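Wornis Opens Free Media Skills Program for Small-Town Law Offices

Pirnadano course helps lawyers explain court news in words their neighbors can use 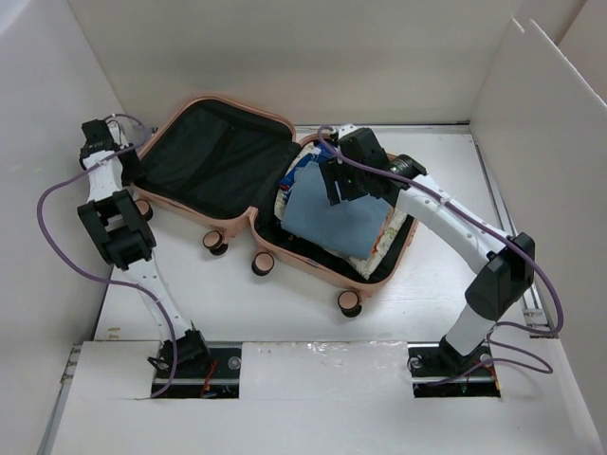 Wornis, a communications training firm that works only with lawyers and court staff, is opening enrollment this March for a free program aimed at solo attorneys and small law offices. The program is called Pirnadano, and it teaches people who spend their days in court how to talk about their work when a reporter calls, when a camera shows up on the courthouse steps, or when a worried family wants to know what a ruling means.

We are thrilled to get this one out the door. Large firms have had press offices for years. A lawyer with one assistant and a shared copier usually picks up the phone herself, often with five minutes between hearings, and has to decide on the spot what she can say. Pirnadano was built for that phone call.

The course grew out of a survey Wornis ran last year. We heard from 662 attorneys in offices of five lawyers or fewer, and we asked them how often they deal with reporters, how they prepare, and what goes wrong. Most told us they had spoken to a local paper or station at least once. Very few had ever practiced. Many said their usual answer was "no comment," even in cases where their client would have been glad to have a short, careful statement on the record. Several wrote long notes in the margins of the form (we read every one of them!) about quotes that came out sideways, or about a client who first learned of a court date from the evening news.

Those margin notes shaped the lessons. Pirnadano runs for four weeks and can be done from home or the office. Each week has two short video lessons, a live practice hour and one written exercise.

Week one covers the rules. Every state has its own rules of professional conduct, and many limit what a lawyer may say outside court while a case is pending. Students pull up the rules for their own state and mark the parts that apply to the kind of cases they take. We also spend a good deal of time on client consent, what it should cover, and how to put it in writing before anyone picks up the phone.

Week two is about plain speech. Students take a real filing from their own desk, strip out the names and private details, and rewrite the main point in three sentences that a high school student could follow. It sounds easy. Our test group found it was the hardest thing in the whole course, and also the part they used the soonest.

Week three puts people on the spot. In live sessions, trainers play the part of reporters and ask the kinds of questions that real reporters ask, including the same question four different ways. Students hear their own answers played back. They practice saying "I can't discuss that, but I can tell you what happens next in court," and they practice stopping once the answer is finished. That last skill takes more work than you might think.

Week four looks at everything around the interview: written statements, office websites, social media posts, correcting a mistake in a story, and what to tell staff members who may be called when the lawyer is away. There is a full lesson on talking with clients before and after a story runs. We added it at the request of the test group, and it has become the lesson people mention most.

The live practice hours will be hosted from the Wornis office in Ovport, where we have two training rooms and a small mock courtroom with a working witness stand. Students who live close by are welcome to come in and take part in person. Sessions start at 5:30 p.m. so that people can get there after court. The coffee is free and the parking lot behind the building is open to visitors all evening.

Ó Riain, the legal publishing house, is our partner on the project. Its editors worked with our trainers on the student workbook, which includes sample statements, consent forms and a one-page checklist meant to be taped up beside the phone. Ó Riain is printing 2,101 copies for the first year and mailing them to students at no charge. A large-print edition will be ready at the same time as the standard one, and both have wide margins for notes – our survey taught us how much lawyers like to write in margins.

There is room for over 900 students in the first year, split into small groups so that each person gets real practice time. Groups are sorted by practice area where possible. Criminal defense lawyers face different questions than lawyers who handle wills or landlord disputes, and it helps to practice with people who get the same kinds of calls.

Any licensed attorney in an office of five lawyers or fewer may apply. Paralegals, receptionists and office managers from the same offices may also apply, and we hope they do. They are often the first voice a reporter hears. Legal aid lawyers and public defenders are welcome whatever the size of their office.

The application is one page long. It asks for your practice area, the size of your office and the best hours for you to join a live session. Places are filled in the order that forms arrive, and anyone who misses the first round will be offered a spot in the next group. Wornis is also asking state and local bar groups about continuing education credit, and students will be told which states have approved the course before their group begins.

Reporters and editors who would like to help with the week three practice sessions are invited to get in touch as well. We would love to have more working journalists in the room, and we pay for their time.

About Wornis

Wornis trains lawyers, judges' staff and court clerks in clear public communication. The firm is based in Ovport and offers workshops, one-on-one coaching and written guides.

Application forms and media information are available from the Pirnadano desk at the Wornis office in Ovport.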